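13 May 2026

Two-arm build, living room setup. Notes so Pantelis can pick up where I stopped.

Moved the base back a little from the white plastic table. With the old spacing the elbows were folded up too far at the start pose and both wrists ran out of room before the fingers got over the rim. Start pose is now fingers below the front edge, then lift, then reach. Saved as "low_start" in the Prernetti config. The old pose is still there as "high_start" but don't use it with this table, the left forearm swings too close to the rim.

Left gripper: changed the finger again. Same black print, thicker at the root. The first version flexed when it pressed on the tabletop and the position reading was no use after that. This one feels stiff by hand. Haven't loaded it properly yet.

Right gripper: closing current was set too high from the November tests. Dropped the limit from 2,000 to 1,600 in the driver. Left one was already at 1,600, so they match now. If it stalls on thin objects, go up in small steps and write down the value here.

Task for this week is keys. Pick the bunch up off the table with one arm, hand over to the other, put it down. Kistholm (the planner, for anyone reading who has only used the old one) plans the reach without trouble. The grasp is the part to work on. 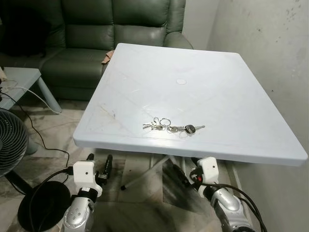
Grasp target for now is the black plastic head of the big key. It's the only part with enough height for the fingers to get a hold on. Going for the split ring means touching the tabletop with both fingertips, and the rim and the molded lines in the plastic throw the height off depending on where you come down. I measured the surface height at 6 points and put the values in the table file. Kistholm interpolates between them. Good enough for the key head, probably not for the small keys.

Things to sort out:

Cable on the left arm. It needs a clip on the forearm and more slack at the wrist mount. I taped it once and the tape let go, so use a proper clip. Endside sells some in the right size, or print them.

Table legs. They splay, and the whole table shifts if an arm pushes on the front edge - put rubber under the feet before doing any runs that count. Every shift means measuring the height points again.

Segmentation. The Mwakyusa model finds the black head fine but splits the silver keys into separate objects. Doesn't matter for the grasp, matters for checking that the whole bunch came up.

Next: 20 attempts with keys flat and the key blade pointing to the right, nothing else changed. Log every one, including the ones stopped by hand. After that turn the bunch around and try with the left arm first.

Pantelis Kyriakidis has the spare servo and the short hex driver. Need both back before the wrist comes apart again.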